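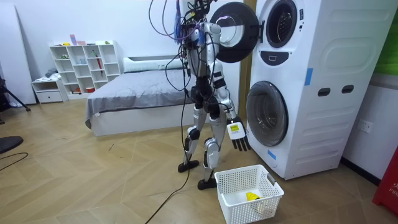

Figure 5.1 A stacked washer-dryer on a herringbone wood floor, with a humanoid robot standing next to it.

Chapter 5
Water, Soap, and Cloth: The Chemistry of Getting Things Clean

Pull on a fresh shirt and you are wearing the result of a really lovely piece of chemistry. Your skin gives off oils all day long. Those oils soak into the threads, pick up dust, and hold on tight. Plain water slides right past them. Add a spoonful of detergent, though, and the same water can lift the oil away from the cloth and carry it down the drain! How does it do that? By the end of this chapter you will be able to draw the answer, molecule by molecule.

We will start with water itself, a stranger liquid than most people give it credit for. You met the water molecule in Chapter 2, with its bent shape and its slightly uneven charge (the oxygen end a bit negative, the hydrogen ends a bit positive). That unevenness makes water molecules pull on each other. It is why drops are round and why a pond skater can stand on a pond. It is also why water is such a poor cleaner when left to itself. The molecules at the surface cling together so well that a drop placed on a waxy or oily cloth tends to bead up and stay there.

Detergent molecules change the picture. Each has a head that mixes happily with water and a long tail that would much prefer to sit in oil. Chemists call a molecule like this a surfactant, short for "surface active agent." Drop some surfactant into a wash and the tails bury themselves in the greasy spots while the heads stay out in the water. Stir the water, rub the cloth, and the grease begins to roll up and break free as tiny balls coated in surfactant. These little balls are called micelles, and we will spend most of Section 5.2 with them.

People were making use of all this long before anyone could explain it. Fat boiled with wood ash makes a rough soap, and in the village of Liepiņa, where Heino Priedītis grew up, his grandmother still made hers that way every April. He remembers the smell clearly. "You did not want to stand downwind," he told us, "but the sheets came out beautiful." His grandmother's recipe appears in Section 5.3, where we work out what the ash was doing and why rainwater gave her better suds than water from the well.

That last point leads us to hard water. If your kettle grows a white crust, you already know hard water. The calcium and magnesium in it grab on to soap and form a gray scum that sticks to tubs, sinks, and towels. Modern detergents get around the problem in some very clever ways, and the lab at the end of the chapter lets you compare a few of them for yourself.

In this chapter
5.1 Why water beads
5.2 Surfactants and micelles
5.3 Soap from fat and ash
5.4 Hard water and soft water
5.5 Enzymes: stain removal at low temperatures

Words to know
surface tension, surfactant, micelle, hard water, enzyme, emulsion

Before you read
Fill a clean glass with tap water and sprinkle ground pepper over the top. Touch the middle of the surface with a dry fingertip and watch the pepper. Next, put a dab of dish soap on your finger and touch the same spot again. Write down what you saw both times, and keep your notes handy for Section 5.1.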